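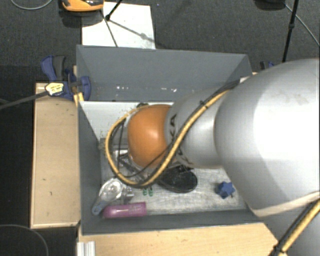
The kettle at the Distdale repair shed takes a good nine minutes to boil, which suits Roos Verhoeven perfectly well, as it gives her time to tell you about the toaster. It was a chrome two-slice job, older than she is, and it came in wrapped in a bath towel one morning in October with a note saying "Mum's, please try". She still has the note, pinned over the bench between a wiring chart and a postcard from Bragança.

Roos started mending other people's things in her own garage in Stanbridge, mostly lamps, and mostly for neighbours who'd wandered up the drive to ask what the noise was. When the garage filled up (and her husband's ute had been parked on the street for 12 months) she took a lease on the old seed store at Distdale, and the mending went with her. There are 38 pigeonholes along the back wall, left over from the seed days, and they hold fuses, springs, washers, knobs, and one colony of very handsome buttons that came with a sewing machine and never left.

I'd gone along with a bedside radio that had been my grandfather's and hadn't made a sound for years, and I'll admit I expected to hand it over and go and find a coffee. No such luck! I was given a stool, a screwdriver and a saucer for the screws, and Tonantzin Palacios sat down across from me and asked what he used to listen to. The cricket, I told her, and the shipping news, though we lived nearly 400 kilometres from the sea. She laughed so much she had to put down the torch.

Tonantzin trained as a piano tuner and has a tuner's patience. She had me sniff the back of the radio before we touched anything, then brush out the dust with a soft paintbrush, a little at a time, while she talked about her daughter's wedding and the trouble with modern glue. Her view on glue is that it has made us all lazy – a thing held by screws was made by somebody who expected it to be opened again.

Over by the window Soon-im Cho was re-caning a chair seat, which she does from memory and mostly while looking at something else. She learnt from an aunt, gave it up for thirty years of bookkeeping, and found her hands had kept hold of it all the same. She'll teach anybody who asks, provided they're willing to do the first row over, and then over again.

We didn't get the radio going that afternoon. There was a part to be found, and Tonantzin thought she knew a man in Ulance who might have one in a drawer. I left it on the shelf with my name on a luggage tag and drove home the long way, past the silos, with the window down and the cricket on.

Contact the editors | Subscriptions | © Stanbridge Country Magazine, all rights reserved | Back to top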